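Projektbericht: Zwei Greifer am Tischarm im Vergleich

Veröffentlicht am 14.9.19
4 Kommentare · 100 Mal geteilt

Im Projektkurs haben wir zwei Greifer an demselben kleinen Arm erprobt: den Zweibackengreifer aus dem Bausatz von Ernico und einen eigenen Entwurf mit längeren Fingern, der bei uns Pramine heißt. Beide werden von einem einzelnen Servo bewegt. Der Arm und die Ansteuerung blieben über alle Versuche gleich.

Als Aufgabe wählten wir das Aufnehmen von weichen und unregelmäßigen Gegenständen. Mit Würfeln hatten wir im März angefangen, dabei lagen beide Greifer so nah beieinander, dass sich nichts ableiten ließ. Mit jedem Greifer fuhren wir danach 100 Versuche. Ein Versuch galt als gelungen, wenn der Gegenstand angehoben und auf dem Tisch wieder abgesetzt wurde.

Der Ernico-Greifer schließt schneller und hält schmale Teile sicher. Bei dicken Teilen reicht die Öffnung oft nicht aus, die Backen setzen dann oben auf und drücken nur. Pramine öffnet weiter, gibt aber an den Fingerspitzen nach. Nach etwa 1.000 Schließvorgängen im Dauertest hatte die Servobefestigung Spiel - die Schrauben mussten nachgezogen werden. 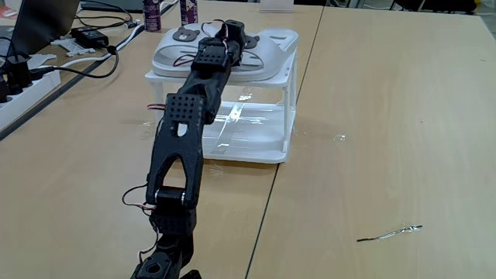

Schwierig blieb bei beiden der Anfahrwinkel. Kommt der Arm zu flach, schiebt er den Gegenstand vor sich her. Wir haben deshalb einen Zwischenpunkt über dem Ziel eingefügt und das letzte Stück langsamer gefahren. Die Servokabel brauchen am Handgelenk genug Länge, sonst ziehen sie bei der Drehung am Stecker.

Offen ist noch der Vergleich mit Gummiauflagen von Olteanu. Die Auflagen sind bestellt, die Halterung dafür ist gezeichnet.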